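Drestville Heritage Trails Group
Minutes of the July meeting

Held in the upstairs room at the Campos mill house, Friday, 7 p.m.

Present: Eusebio Goicoechea (chair), Ngan-ling Hung, Casimiro Alcaraz, Meifang Xu, Poppy Gosling (minutes)

Minutes of the last meeting
Accepted with one correction. The tour of the Stultuvby lime kilns starts at the lower parking lot, not the upper one.

Mill house opening hours
Meifang reported that visitors have been turning up on Sunday mornings and finding the door locked. The sign at the road still shows the old hours. Casimiro will paint over it before the next open weekend. Eusebio asked if we could open on Sunday mornings as well. Meifang said the guides we have are already doing both afternoons, and she would want to see two more people trained first. Left as it is until fall.

Trail booklet
Ngan-ling brought the proof of the new booklet. It runs to 36 pages and has the mill, the kilns, the covered bridge and the old schoolhouse in walking order. The map on the center pages was liked, but the type for the footpaths is too small to read outdoors. The printer's price is for 1000 copies. Casimiro thought that was a lot to store - we still have boxes of the last one under the stairs. Ngan-ling said a smaller run would cost nearly the same. Agreed to go ahead once the map is fixed. The cover price will be $6.
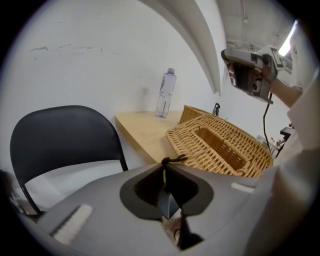 Poppy Gosling
Recording Secretary, Drestville Heritage Trails Group

Kiln path
The lower steps at Stultuvby were closed again after the rain. Casimiro walked the path with the county's trail supervisor, who wants a handrail put in before groups use it. Until then tours will go around by the orchard gate. This adds a steep stretch, so the walk needs to be listed as moderate on the website. Meifang will change it.

Schoolhouse
Eusebio has written to the owners to ask for a third season of visits. They are willing, but want no parking on the grass and no dogs inside. The stove room stays closed while the chimney is being looked at. Ngan-ling asked if the slates and readers from that room could be shown in the entry for now. Eusebio will ask.

Tea room
The scone order has been short two weekends running. Meifang will call the bakery. She also asked for a decision on the cream, as some visitors complained when it was left out in July heat. Agreed to keep it in the refrigerator and bring it out with each order.

Other business
Kultosine, the bus company, has asked for a group rate for its heritage day trips. Agreed in principle, with lunch not included. Eusebio to reply.

Poppy still needs the key to the archive cupboard. Casimiro has it and will bring it next time.

Meeting closed at 8:40 p.m. Next meeting in the same room.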